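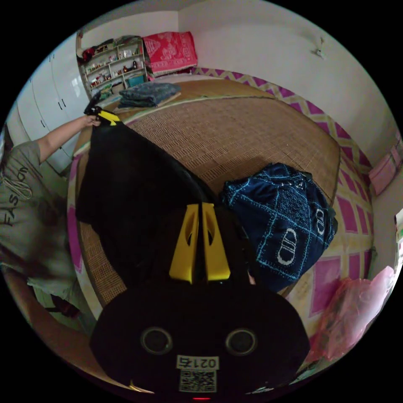
Figure 3. Two-person handling of a long black garment with the hand-held gripper, yellow fingers closed on the fabric.

4.2 The Clastard kit in homes
Brinon sells the Clastard kit as ready for any household task. We doubt this. Of the 1076 episodes we bought, bedding and clothing made up the largest share, and many needed a second person at the far end of the cloth (Figure 3). The vendor counts these as single-operator work – a generous reading. Policies trained on them let go early, and the manual offers no advice on the matter.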